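Risadton Robotics Club
Club members spent March on hand-held grippers, working at a table with a caddy of chopsticks and spoons. The task is to get every piece upright in its compartment.

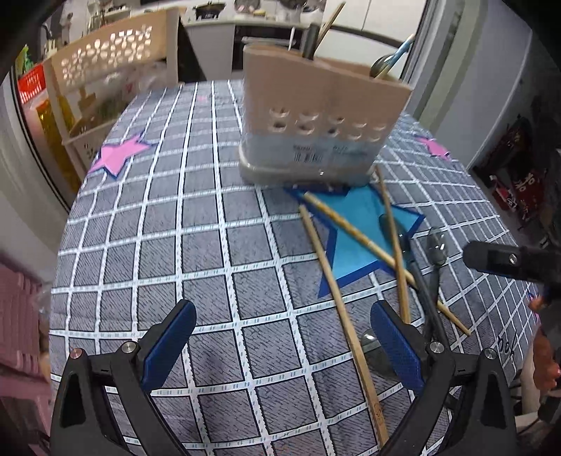
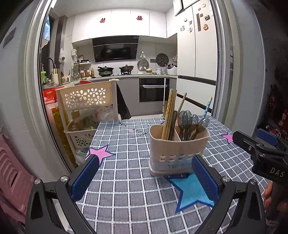
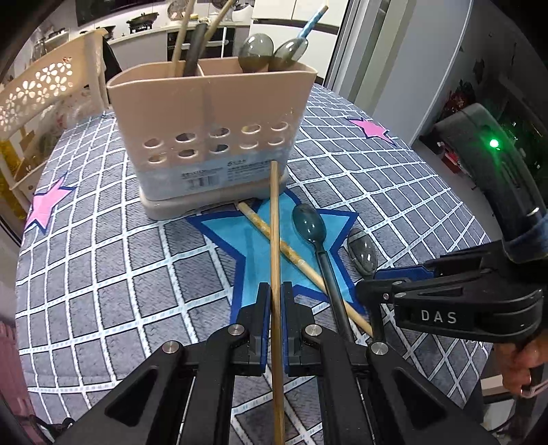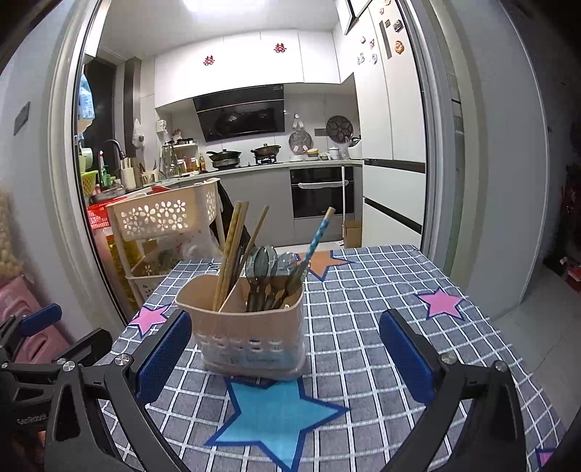

Next: the Enumetti Challenge
Our team, Puma, has entered the tabletop round – 28 clubs are signed up. Practice runs until 6 p.m. at the Nernura building. New members can join at any session, and no experience is needed.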